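Komau Community Board > Local News > Roof section down at the Hadgu rink

slatecreek
Posted November 26, 2018
Part of the roof over the Hadgu rink lobby came down this morning. Fire crews have Sutora Avenue closed from the bridge to the library. Two people were taken to the hospital, both walking. The rink holds 333 and there was a school session on the ice, but the ice side is fine.

pollard_60
It was the ceiling, not the roof. I was in the parking lot. Tiles and a duct came down over the skate rental counter. The roof is still up there.

slatecreek
The fire department post says "roof section." I'm going with that until they change it.

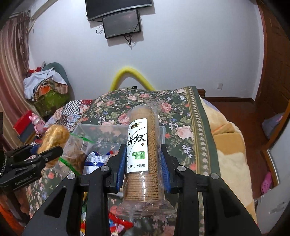 tworivers
The school group is at the library now and parents can pick up at the side door. Bring ID. They were there a while with no lunch, so a few of us are taking food over. Round crackers in a sealed sleeve are fine, but the librarian asked for no open containers. Water is covered.

pollard_60
Thanks, I'll drop some off. Does anyone know if Dader did the lobby work in June? The permit was number 3722, if I remember right.

mk_eastside
Dader did the locker rooms. The lobby was a different contractor. Please don't start blaming a company before the inspector has been in.

pollard_60
I asked a question. The permit is public.

tworivers
Sutora is open again in one direction – use the north side. Evening skate is canceled and the rink says passes will be extended.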